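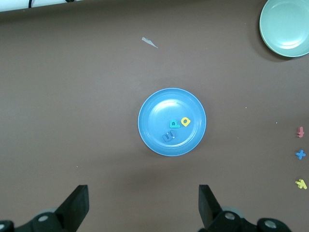
Foam letters on the blue plate, P and a next to each other.

Workshop notebook, April

Outreach session prep, entry on compression (the squashing messages activity)

Ran the whole thing through this morning with the new cards and I'm so pleased with it. The idea has been sitting in the back of this notebook since the autumn: teach text compression with nothing but paper, pencils and a really repetitive poem. No screens until the last ten minutes. I was worried it would drag in the middle and it flew by.

Quick recap for anyone picking this up cold. Each table gets a verse printed in big type and a strip of blank squares. The job is to send the verse to the next table using as few squares as possible, one symbol per square. First go, everybody just copies it out letter by letter. Then we hand over the rule card, which says you're allowed to draw an arrow back to something you've already written, plus a number for how many letters to copy. An arrow takes one square, the distance takes one, the length takes one. So a pointer costs three squares and only pays off if the repeat is four letters or longer. I love this bit, because you don't have to tell anyone that. They find it out by making their message longer and getting cross about it!

The verse I settled on is 177 characters with spaces. It has one line that comes back almost unchanged and a lot of little word endings that repeat, so there's a choice between grabbing the obvious big repeat and hunting for small ones. Writing it took me longer than the rest of the prep put together (rhyming for a purpose is hard). The text is in the Holtari folder with the other printables. Please don't fix the odd comma in the third line, it's needed to keep the two long lines from matching exactly.

Things that came up in the run-through

1. Spaces. Does a space cost a square? Last time we fudged it and the tables did different things, so the totals couldn't be compared. Decision: yes, a space costs a square, and it's now printed on the rule card in bold. It leads nicely into the idea that a space is a character like any other as far as the computer cares.

2. Big distances. If the repeat is a long way back you have to write something like 94 in one square. Somebody always asks if that's cheating. It is a bit! A square can hold only so much information, and a square that holds any number you like is a very generous square. For the younger groups I'd let it go. For the older ones it's the best question of the session, and I've added a second rule card (the yellow one) where numbers stop at 40. Suddenly the arrows can't reach the first line anymore and you have to rethink the whole message. Real compressors have just this limit, a window they can look back through, so it's not even a made-up handicap.

3. Pointers that run into themselves. Tried this on the whiteboard with "hahahahaha". Write h, write a, then go back 2 and copy 8. There aren't eight letters there to copy when you start – but by the time you need them, you've just written them. It works, and it felt like a magic trick even to me, and I knew it was coming. Definitely keeping it as the finale of the paper part. Needs to be done slowly, one letter at a time, with a finger on the letter being copied.

4. Decoding. The receiving table has to rebuild the verse from the squares alone. One mistake early on and everything that points back to it goes wrong as well, so you get lovely garbage. I'd planned to have spare correct strips ready in case of disaster, but now I think the garbage should stay. Ask them which square did the damage and they have to trace it backwards. That's debugging, and it's much more fun than my worksheet on debugging ever was.

Going to the screen

The last part uses Clikis, the little web page that shows the arrows being drawn as you type. Paste in the verse, it draws the pointers, and the counter at the side shows squares used. It's greedy, so it takes the longest match it can find at each step, and that isn't always the best choice. There are places in the verse where a patient person can beat it. I checked by hand and saved 2 squares over the machine's answer on the ordinary rules. Two! I'm putting that up as a challenge and not telling anyone where they are.

Bugs in Clikis, still open:
- curly quotes count as several characters when pasted from a word processor, so use the plain text file
- the arrows overlap badly once a line wraps, readable on the projector but nasty on the small laptops
- the reset button clears the text but keeps the old count until you type something

The first is easy and I'll do it tomorrow. The arrows want proper thought. Tried drawing them as arcs above the text and it's prettier, but you can't see where they land. Coloring both ends the same might be enough without any arrow at all.

Kit

Rule cards: 19 white, 19 yellow, laminated, in the Lambrakis box. The strips of squares are used up and need reprinting on thicker paper, since the thin stuff tore when people erased. Pencils fine. Erasers not fine, we want about double. The big dice from the probability session are in that box too and should go back to their own shelf.

Timing from the run-through: copying out takes far less time than I'd allowed, finding repeats takes far more. Cut the introduction. I had a nice bit on Morse code at the front and it can move to the take-home sheet, where there's room to do it properly with the letter frequencies. It's a different kind of compression anyway (short codes for common letters, no looking back) and mixing the two in the first five minutes confused things.

Idea for a follow-up, writing it down before I lose it: do the same game with a picture on squared paper, rows of black and white. Runs instead of repeats. Then ask which picture would be the worst possible one to send. A checkerboard is terrible if you only have runs and wonderful if you have pointers, which would tie the two sessions together beautifully. Could be the second half of the Elluren visit if they give us the longer slot.

To do
- reprint strips
- fix the quotes
- move the Morse section to the take-home sheet
- try the yellow card rules on the verse by hand and write the best total on the inside of the box lid
- find a second verse, shorter, for early finishers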